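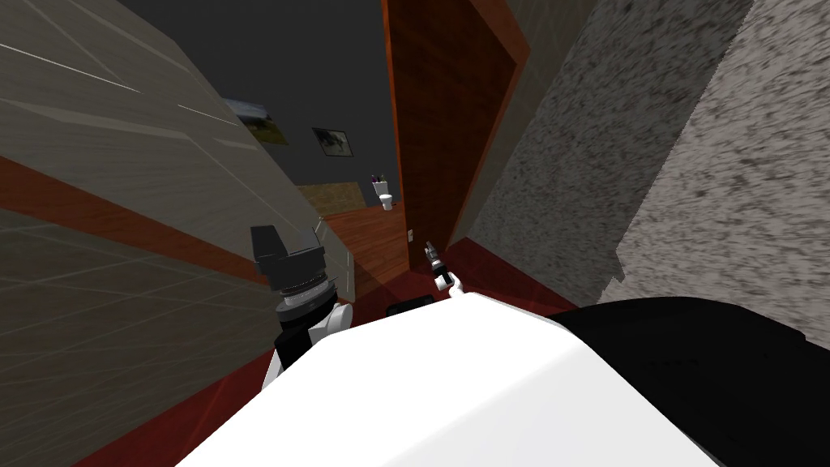
# Good Practice for Household Robots in Simulation: What We Tried at Plusterlow

Term project report, robotics elective
Prepared by Etornam Opoku for the Werent group

## Why rules?

When our group started on the Werent project, we all wanted to jump straight into getting a two-armed robot moving through a simulated home. We did that for a fortnight and had a great time, but when we sat down to compare results we couldn't. One person had called an episode a success when the robot reached the right room, another only when it was standing clear of the door. So we changed the project - it became a project about how to run trials properly, and I enjoyed it far more than I expected to!

## The practice sheet

We named our sheet Bawa, and it fits on two pages. These are the rules that survived:

1. Write the success condition before the first run, in one sentence.
2. Save the scene seed and the start pose with every episode.
3. Any contact with a door, wall or frame gets logged, even if the robot carries on.
4. Stop the base before either arm is extended through a doorway.
5. Keep failed episodes. Label them, never delete them.
6. Bathrooms and bedrooms are treated as private rooms, so the task text has to name the room before the robot may enter.

Rule 6 caused the most arguing. A simulated bathroom has nobody in it to embarrass, and two of us thought the rule was silly. I was in favour, as habits learned in simulation get carried over to real homes, and a toilet and a cup of toothbrushes are somebody's belongings once you leave the software behind.

## How we checked it

We logged 1,292 episodes under Bawa and pulled out 40 for a second person to label without seeing the first label. The two labels disagreed on 23 of them, which was a shock. Nearly all of the disagreements came from rule 3. "Contact" meant a collision flag to some of us and visible touching to others - the body camera view tilts a lot, and a gripper that looks hard against a door may be well short of it. We rewrote the rule so that the simulator's contact record decides, and the camera view is only used for notes.

## Still to do

The Vornetti scene pack has narrower doorways and I'd love to try rule 4 on those. We also need a rule for episodes where the simulator itself crashes, which at the moment go in a folder called "misc". The second labelling round is planned for March, using the new wording of rule 3.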